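Thread on the Prurken branch line, for the few people who asked about the grade figures. Sources are the 1,223 pages of station ledgers my grandfather's cousin kept after the depot closed. I have read them twice.

1/ The branch left the main line at Jalalard and ran south to Prurken, with one stop between at Fundesen siding. Most family histories of the area say "the train went to Prurken" and leave it there. For eleven years it did not. It went to Fundesen and you rode a wagon the rest of the way.

2/ The reason was the creek. The first trestle was built on untreated pine piles, driven to refusal in clay. Refusal in wet clay means very little. Two bents settled in the first spring and the company put a speed order on the whole structure.

3/ The speed order was 6 miles an hour, loaded or empty. It shows up in the ledgers as a note in the margin, copied by hand onto every new page. The handwriting belongs to Béla Oláh, station agent at Fundesen, my great-grandfather on my mother's side.

4/ He wrote his accents in even when the company printed his name without them. Useful for dating pages. The relief agent never bothered.
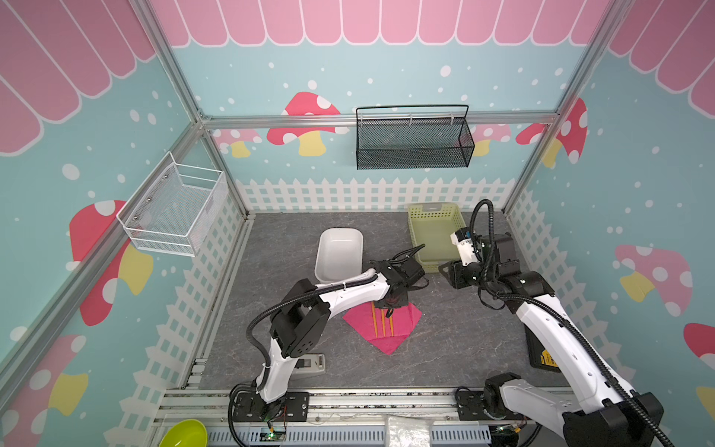

5/ Back to the trestle. After the second bent went, the company stopped running past Fundesen altogether. The timetable still listed Prurken, with a dagger next to it. The dagger note reads "connection by road." The road was a farm track that belonged to the Athanasiadis family.

6/ The Athanasiadis wagon is the part my family tells stories about. The ledger version is shorter. Freight was transferred by hand at Fundesen, weighed on the platform scale, and charged to Prurken at the rail rate. The wagon owner was paid monthly.

7/ The platform scale had a limit of 2,000 pounds. Anything over that was split and entered as two lines with the same waybill number. If you are counting shipments from the ledgers, merge on waybill number first. A county history published when I was in school did not do this and its freight totals are too high.

8/ Passengers were handled separately. A through ticket to Prurken had a coupon for the wagon. Coupons were collected by the driver and turned in at Fundesen in the evening, so the coupon count on a given page is sometimes from the afternoon before. This matters in June, when the cannery hired.

9/ Someone asked if the coupons survive. I have one. It is brown card, punched once, no date. I can't tie it to any page. 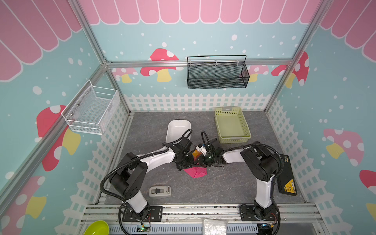

10/ The replacement trestle used creosoted piles and a longer approach fill on the south bank. The fill is still there. You can walk on it from the county road, though the last stretch is private and posted, so ask at the house first.

11/ The grade figures, which is what people wanted. The track chart gives the climb out of the creek as one long even slope. It was not even. The north end was flatter, and the steep part began right off the trestle, so a southbound train hit it with no run at all under the speed order.

12/ The ledgers back this up. Southbound freights were regularly "doubled" - the crew took half the cars up to Prurken, came back light, and took the rest. Agent's note each time, with both departure times from Fundesen. Northbound trains never doubled.

13/ My mother remembered hearing the second departure from bed as a child. She put it at ten at night. The ledger has it closer to nine-thirty in most of the years she could have meant, which is fair agreement for a memory that old.

14/ Correction to something I posted last month. I said the Fundesen depot was moved to Prurken and turned into a feed store. The freight shed was moved. The depot was torn down for lumber. I had mixed up two entries on facing pages.

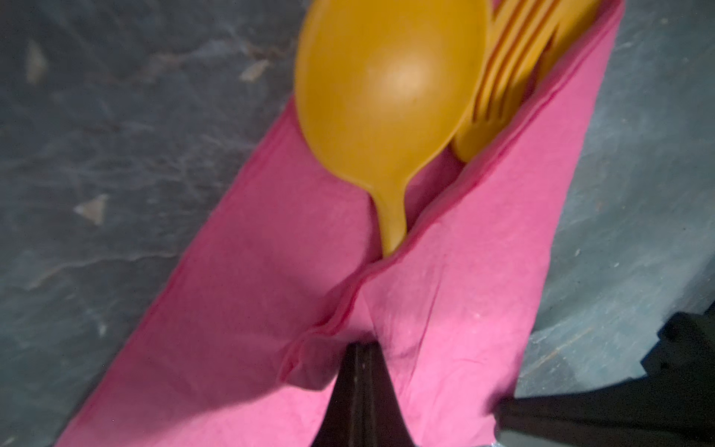 Fork and spoon, pink napkin.

15/ The last regular train is entered in the same hand as all the others. One coach, three cars, no remarks. The next page is ruled and has column heads written in, and no entries.

16/ Scans are going up in batches, Fundesen pages first, then Jalalard. File names follow the ledger volume and page. Water damage on volume four is bad and I have left those pages unenhanced - the contrast filter was turning stains into digits.

17/ If your people shipped from Prurken in the wagon years, send me a surname and I will check the index. Spelling in the ledgers is loose, so include any variants you know of. Replies may take a couple of weeks.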